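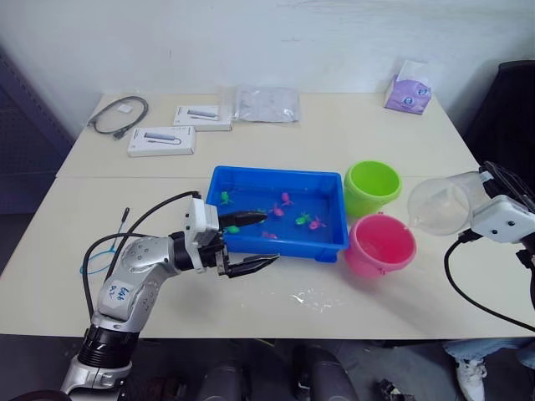 How long does a new one-act play take to get from first read to an audience?

Seventeen weeks in our case, with two rehearsals a week and a fortnight off in April for the school holidays. We had hoped for less.

Notes for the Watham drama evening, 6/17/25
Speaker: Francine Sutherland

1. Opening

Say hello and thank the hall. Mention that the bar stays open until the end.
I run the youth theatre at Vuvville. I did not write the play. Annick McKinnon wrote it, and she is here tonight, so awkward questions about the ending go to her.
The play is called The Onix. It is the name of a ferry. It runs 71 minutes without an interval.

2. Where the story came from

Annick found a box of letters from people who left the island to work on the mainland and wrote home. She used two of the letters almost word for word. The rest is made up.
Read the short one aloud, the one about the coat. Go slowly. Wait before moving on.
The family in the play is called Petridis. There was no such family in the letters. We needed one name that the younger cast could spell on a poster.

3. Casting

We held open auditions and took people who had never acted. Iker Gallardo came to help with the lights and ended up playing the father.
Rafail Gavalas plays the brother who stays behind. He has most of his lines in the second half and found the waiting hard. We gave him the job of ringing the ship's bell from the wings, and he was better after that.
Say something about accents. We tried them for three weeks and dropped them. The cast speak in their own voices and the audience gets used to it within a page or so.

4. Rehearsals

The quayside scene was the hardest. Everyone is on stage and only two people speak. Periklis Papadakis, who directed the movement, had them practise standing still for the length of a song. Then he let them shift their weight, then turn their heads.
We cut one scene completely, the one in the customs office. It was funny but it stopped the story. Annick agreed after seeing it run.
If there is time, tell them about the suitcase handle coming off in the dress rehearsal. If not, skip to money. 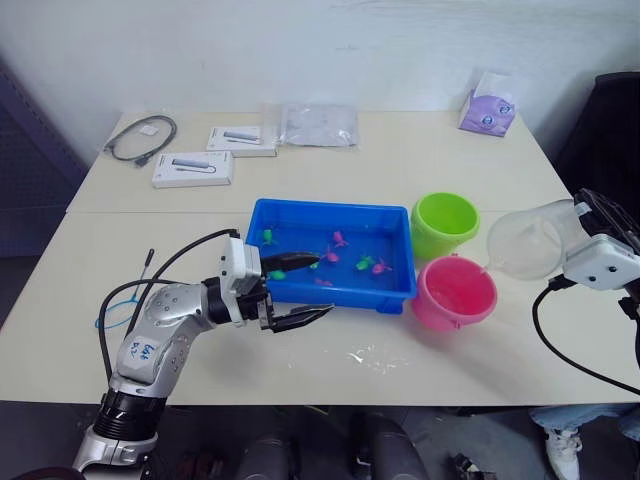

5. Money and the hall

The room holds 100 and we sold roughly that on the second night. The first night was thinner. School groups came in free.
Costumes were borrowed. The largest bill was the hire of the lighting desk, and we would book it for fewer days next time.
We did not charge the cast anything. Keep this clear, as parents always ask.

6. What we would change

Start learning lines earlier. Half the cast still had scripts in hand a month before opening.
Put the talk with the audience straight after the show, while people are still in their seats. We left it until after drinks and lost most of them.

7. Questions

Ask Annick and Periklis to come up. Repeat each question into the microphone for the back rows.
Last thing: scripts are on the table by the door, and the sign-up sheet for the autumn group is next to them.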